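Gripper week, the thread! Two sets of fingers, one arm, one very full table. Putting it all in one place because people kept asking in replies 🧵
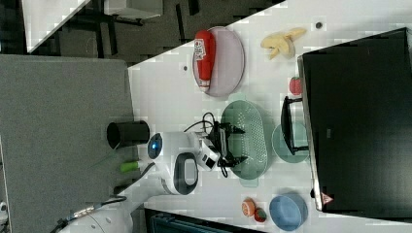

1/ The set-up
White arm, black parallel gripper, and a spread of kitchen things: green colander, ketchup bottle on a lilac plate, banana, strawberries, half an orange. I wanted soft things, slippery things and things with awkward rims all within reach of each other.

2/ The contenders
First up, the angular fingers from Tremik. Second, the padded ones from Celtska, same stroke, rounder tips. Same arm, same controller, same grip force to start with, 100 picks each. (Yes, my evenings are gone. No regrets!)

3/ Colander
I expected the rim to be a pain and it was, but the Tremik fingers loved it. That narrow tip gets under the lip and just holds. The Celtska pads kept riding up and over. Lovely clean win for the pointy ones.

4/ Strawberries
Complete reversal. The pads are so gentle! With the angular tips I had to drop the force to 34 per cent before I stopped leaving dents, and then the bowl slipped because I forgot to put the setting back up. My fault entirely.

5/ Ketchup
Both fine on the body of the bottle. Grabbing by the cap is a different story and I'd like another go at it with some grippy tape on the tips. If you've tried a tape that survives being wiped down, tell me which one, please.

6/ Scores
Tremik 80 out of 100, Celtska a bit behind, nearly all of it down to the colander and the plates. Flat plates are horrible for both. I now approach them from the edge with the wrist tipped over and it helps loads.

7/ Controller
Loubna Ezzat talked me into trying the Livisus controller for the last batch and wow, the difference when closing slowly! The old one sort of jumps the last 3 mm. This one creeps in. I'm rerunning the strawberries with it because I think it'll change the result for the angular tips.

8/ Cables
Leave more slack at the wrist than you think you need. I had a loop snag on a full turn and lost an afternoon re-routing it. Diane Charbonneau suggested a swivel clip from Van der Linden, so that's on order.

9/ Next
Cups, upright and on their sides, both sets of fingers, new controller. Should be up in September. Send me your most annoying kitchen object and I'll add it to the table!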